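Sterby: a small handheld-gripper dataset from a student robotics club

Read me first, last edited in June

Welcome! Sterby is a set of short manipulation recordings made by the Fenley Robotics Club. We are a student club, most of us in our second year, and this was the first time any of us had collected data we planned to hand to other people. It was a lot of work and a lot of fun, and we'd love for you to use it.

The release has 2644 clips across 5 tasks. Everything was recorded with hand-held two-finger grippers with a wide-angle camera on top, so a person does the task and the camera sees roughly what a gripper on an arm would see. If you've worked with this kind of data before, you can probably skip to "What's in the folders."

How it started

Our club normally builds one machine a year for the spring competition. This year the arm we wanted to use was shared with two classes, and we could get it for one evening a week. Saskia Tawhiri, who runs our software group, suggested we learn to collect demonstrations without the arm, train on those, and save our arm time for testing. Arturo Costa, our faculty advisor, said yes before she had finished the sentence (there are witnesses).

The name comes from the bench. Somebody had written STERBY on the underside of the table in marker, years before any of us got there, and it stuck.

The tasks

fold_pants: fold a pair of pants in half lengthwise, then in thirds. One gripper in each hand.
flatten_cloth: pull a crumpled piece of clothing flat.
sort_blocks: move blocks into one of two trays by color.
stand_cup: pick up a cup lying on its side and set it upright.
open_box: lift the lid off a small box and put it down beside the box.

The cloth tasks are the biggest and, in our opinion, the best. We got much better at them as we went along. The early cup clips are pretty shaky, and you'll see a lot of hesitating before the grasp. We left them in and marked them with skill = early so you can drop them if you want.

The station

All clips come from one station in the corner of our lab: a wood-topped table with dark curtains on the walls behind and beside it. The backdrop was put up to cut down on background clutter, and then of course we wanted the letters on it too. We kept the lights the same for the whole collection, ceiling lights on, no desk lamps. 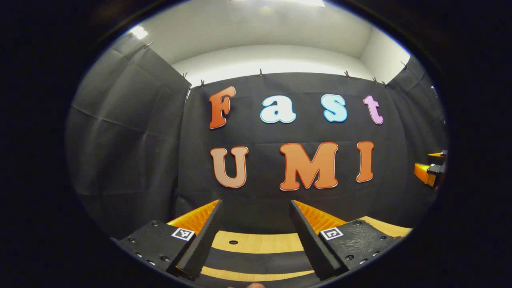
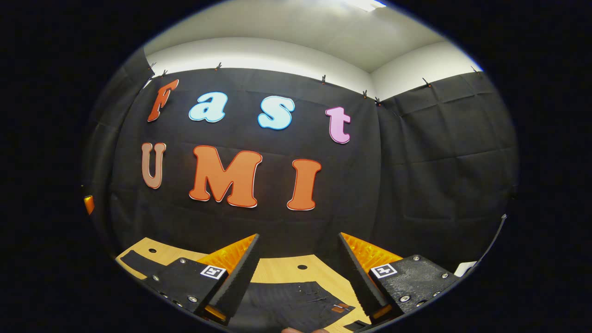
Camera exposure took us longer to sort out than any other part of the setup. Our first trial recordings were on auto, and the brightness drifted every time a hand moved, so we threw them out and locked the settings before recording anything in this release. With a lens this wide you get the ceiling light at the top of the view even when the gripper is pointed at the cloth behind the table, and a bright spot next to that much black is hard on auto exposure. We set ours by looking only at the table, and we let the ceiling blow out. If you build a station like ours, try it! It made the denim seams much easier to see in the folding clips. The price is that anything up near the top of the view is useless, so please don't rely on it for localization.

How we recorded

Every session had two people, one holding the grippers and one resetting the table and keeping the log. We swapped after every 40 clips. That number came from sore wrists more than from any plan, but it worked out well, and it means the style of movement changes often enough that a model can't just memorize one person's habits.

Before each block of clips the operator did a short calibration: open the fingers all the way, close them all the way, hold still, go. The calibration is saved as its own file, and the finger width in every clip of that block is scaled from it. The width is read from the square markers on the gripper bases, so if a marker is covered in a given moment, the width for that moment is interpolated and flagged in the width_ok column.

The person at the log wrote down a result for each clip right after it ended:

good: task finished on the first try
retry: task finished, with at least one missed grasp
fail: task not finished

Please don't throw away the retries. Saskia trained our folding policy with and without them, and the version with retries recovered from a dropped hem far more often. We were jumping up and down in the lab when it picked the hem back up.

What's in the folders

clips/ has one folder per clip, named by task and a running number. Inside each one:

video.mp4, the wide-angle video, uncropped, with the black surround left in
pose.csv, the gripper position and rotation over time
width.csv, finger opening over time, with the width_ok flag
meta.json, task, operator letter, result, skill tag, calibration block

For the two-handed task there are two of each file, with left and right in the name. The clocks are synced at the start of every clip.

calib/ has the calibration files, one per block.

splits/ has our train, validation and test lists. The test list is 200 clips, the same share from each task, and it includes one operator who doesn't show up in training at all. If you report numbers on Sterby, please use this list so we can compare. We'd be thrilled to see them.

tools/ has our loading script, a viewer, and ezzat.

About ezzat

Ezzat is the little checking tool we wrote halfway through, after losing an afternoon to a folder where the left and right pose files had been swapped. It goes through a clip and complains about missing files, jumps in the pose, clocks that don't line up, and widths that go below zero. Run it on one clip or on a whole folder:

python tools/ezzat.py clips/

It prints a line for each problem and stays quiet if there aren't any. Every clip in this release passes. If you record your own data in the same layout it should work on that too, and if it doesn't, send us the clip. Breaking Ezzat is a club sport at this point.

Getting started

You need Python and the packages in requirements.txt. Then:

python tools/view.py fold_pants 12

opens a clip with the pose drawn as a line and the finger width underneath. The loader returns plain arrays, so you can use whatever training code you like. Our own baseline lives in a separate folder called vevon, with its own README. Vevon is small on purpose: we wanted something that would train overnight on the one decent graphics card we have, and that a new member could read in an evening.

Known problems

The clothes come from our own closets, which means a lot of jeans and very little variety in size. Policies trained on fold_pants do fine on denim and get confused by anything thin and slippery. Arturo tested ours on a pair of track pants and we're still not over it.

All of the operators are right-handed except operator C. In the one-handed tasks you'll find that most grasps come in from the right.

The operator's fingertips sometimes enter the bottom of the view. We thought about masking them and decided to leave the video alone. The viewer has a crop option if you'd like them gone.

Tracking gets weaker when the camera is very close to the backdrop, with not much else in view. Those stretches usually happen at the start of a clip, before the operator moves down to the table. Ezzat catches the big jumps, but a slow drift can slip past it, so look at the pose lines before you trust the first moments of a clip.

The timestamps in the oldest cup clips have their zero point at power-on and not at clip start. The loader fixes this for you. If you read the CSV files yourself, subtract the first value.

People and privacy

Operators are club members who agreed in writing to have their recordings shared. They're listed by letter only. There's no audio in any of the files. We checked the videos for faces and name tags and removed the clips that had either. If you spot one we missed, please write to us and we'll pull it right away.

Using it

You're free to use the data for teaching, research and your own club projects. Please credit the Fenley Robotics Club and link back to this page. Please don't use it to try to work out who the operators are.

What's next

We want a second station with a different background, so there's finally a way to test whether a model has learned the task or just learned our corner. There's also a plan for a sixth task with shoelaces, which half the club thinks is a great idea. The other half has tried it.

New members are very welcome to join in on the next round. You don't need any robotics experience, just some patience and a pair of pants you don't mind seeing folded many, many times. Saskia does a gripper intro at 4 p.m. before each recording session, and you'll be making usable clips the same evening.

Thanks

Thank you to Arturo Costa for the lab keys and for reading every draft of the log format, to Saskia Tawhiri for the whole idea and most of Ezzat, and to all the operators, A through H. Bug reports, questions and pictures of what you've built with Sterby can go to the issues page. We read all of them at the start of each club meeting.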